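3.2 Tabletop waste and the position of the bin

The second part of the study looked at small waste left on shared tables: used tissues, bottle caps and drink bottles. These items were chosen from the July survey of break rooms at the Salazar building, where staff named them as the things most often left behind after a meal. Food scraps and cups were handled separately and are reported in Section 3.4.

All work was done on a white table with a lidded bin standing on it, at the left. The bin was a white plastic model with a hinged lid, and the lid was kept open so that opening it did not add to the effort of throwing something away. 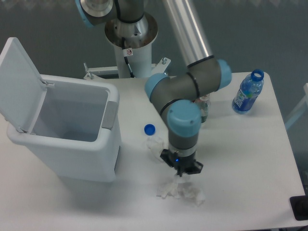 Most break rooms keep their bin on the floor, often under a bench or behind a door. In the survey, 73 of the 100 people who replied said they would leave a tissue on the table if the bin meant standing up. Fewer said the same of a bottle, which they saw as something a colleague would notice. Several wrote that a tissue "doesn't really count" as rubbish until the table is wiped down.

We therefore treated tissues as their own group. A crumpled tissue is light, takes up more space than its weight suggests, and is moved easily by a sleeve or a draught from a doorway. It also has the same colour as many tabletops – a point raised by cleaning staff at both the Osa and Urarden sites, who said they sometimes missed tissues on white surfaces in the evening.

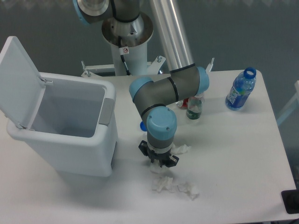

Wálter Yupanqui
Zomo Centre for Shared Workplaces
Section author. Revised 26 October 2024

Bottles raise a different question, as a bottle on a table may still be in use. Survey replies were split on whether a stranger's bottle should be cleared at all, and we did not ask cleaning staff to settle it. Caps are simpler. Once a cap is apart from its bottle it is usually treated as rubbish, although some sites ask for caps to be put back on before recycling.

For coding, each item on the tabletop was placed in one of 3 groups: clear now, leave, or ask. Tissues and separate caps went into the first group, and closed bottles into the last. Items touching one another were still coded one by one.

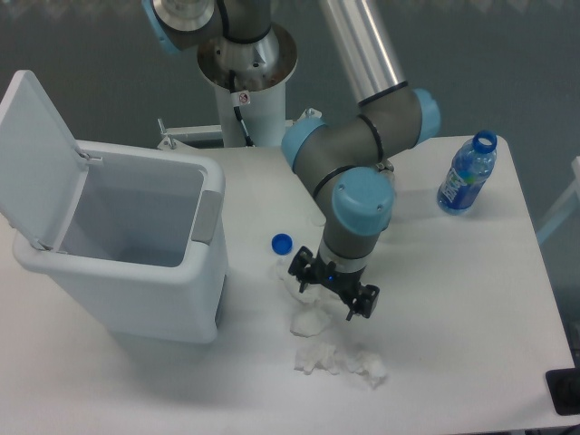 Figure 4. Crumpled tissues and a blue bottle cap on the tabletop, with the open bin at left.

The same coding was used for both sites. Where a tissue had been flattened it was coded in the same way as a crumpled one, as the cleaning staff made no distinction between them. Results for bins on the floor are given in Section 3.3.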